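Choosing and Caring for a Pale Work Surface
Workshop tips, 19 November 2020

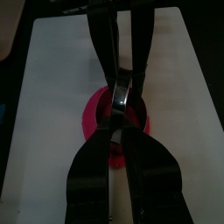 Dark metal and black parts over a pale background.

A pale bench top makes small screws and pins easier to find, but it shows every mark. Wipe it down at the end of each job with a damp cotton cloth and a drop of dish soap, then dry it. Leave strong solvents off painted or coated tops until you have tried them on a hidden corner.

Grease: lay a paper towel on the spot for up to 7 minutes before wiping. Rubbing first spreads it.

Rust rings: use a paste of baking soda and water. Rinse twice.

Scratches: sand bare wood with 220 grit, along the grain, and re-oil. Painted tops need a full recoat — spot repairs dry to a different sheen.

Glue: let it set, then lift it with a plastic scraper held nearly flat.

Lighting matters as much as color. Two lamps, one on each side, soften the shadows under your hands. Keep both above eye level.

Recoat in May, when the shop can be aired overnight.

Arben Đorđević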